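Print | E-mail
7/3/24
By Radoslava Říha

Gripper check before chores, Stalo arm, Lirklow shop

1. Emergency stop pressed and reset. OK.
2. Cable run clear of the elbow. OK. Retied at the second clip.
3. Finger mounting screws. OK. Cycle counter reads 3,779.
4. Fingers close evenly. OK.
5. Force limit set for cloth and paper. OK. Left at 13.
6. Towel folding, 100 tries. NOT PASSED. Good on flat towels, poor once a corner tucks under. A person still has to stand by.
7. Wiping the bench. PASSED WITH COMMENT. Misses the strip along the wall.
8. Finger edges. COMMENT. Small light specks and worn spots where the two fingers meet, mostly near the tips. Usable. Look again in October.
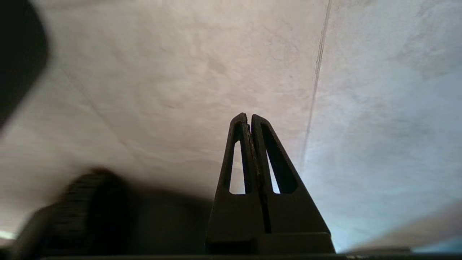

Ghislain Perron: I would not sign off item 7 either. If I have to go back over the wall side with a rag, the machine hasn't done the chore, it has done part of it. Sorting bins at Vachon is the one job I'd leave it alone with.

9. Repeat item 6 with 2 towel sizes. OPEN.

Print | E-mail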